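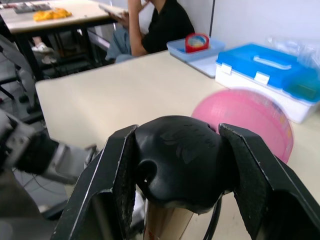 Stanside, August, evening

I write this with my shoes off because the whole day I was standing. The right arm is better than it was in the morning, and I want to put down what was changed before I forget the order.

The pads first. The left finger has a scuffed edge, and I have decided not to replace it. Reda says a worn edge is only ugly, it does not disturb the grip, and the pad on the inner face is the part which does the holding. He has kept these machines at Masson for many years and I believe him. I cleaned the pads with a dry brush, then with a cloth and a little alcohol, and waited until the smell was gone. In the textured surface there was a gray dust, very fine. I suppose it comes from the cardboard.

Then the closing force. It was set at 64 percent, which somebody had chosen before I came to Skemton, and there is no note about it in the book. I went down to 40. With the black rubber piece, the round one like a cap, 40 was too weak when the wrist turned quickly, and the piece went slowly out of line with the fingers. At 41 I saw no difference, of course, but I tried it, because I am like this. In the end I wrote a separate value for rubber and left the old one for everything else. Reda laughed at me a little for the 41.

After lunch we did the cables. I do not like how they lie on the floor under the left arm. They are thin and dark and they have made a knot together, and each time I pull one to see where it goes, another one moves. I found the end of three of them. The others I will follow tomorrow with tape and a marker, beginning from the controller and not from the arm. The cable near the gripper must have enough slack for the full turn of the wrist. I turned the joint by hand, with the motors off, all the way to one side and all the way back, and it did not become tight. Good.

The left arm still has its small problem. When both arms work over the table it comes in too fast, and with the flat plate at its tip I am always a little afraid for the fingers of the right one. I lowered its speed near the middle of the table and made the shared zone 12 centimeters wider. It costs us time in each cycle. I asked if this is a problem for Killance and Reda said they want it to be safe first and they will complain later.

The calibration I did two times. The first time I had forgotten that the gripper was opened by hand, so the zero was wrong and all the numbers after it were wrong too. I lost roughly half an hour with this. I have now written in the book, in big letters: CLOSE FULLY, THEN ZERO. My handwriting in English is still like a child's, but it can be read.

For tomorrow: the cables, the screws of the left wrist (I only checked them with my fingers, it should be done with the torque key), and a new copy of the settings on the second disk. Also I must ask for more alcohol, the bottle is nearly finished.

Mother called while I was on the bus. I told her I had repaired a robot's hand and she asked if it had been in pain.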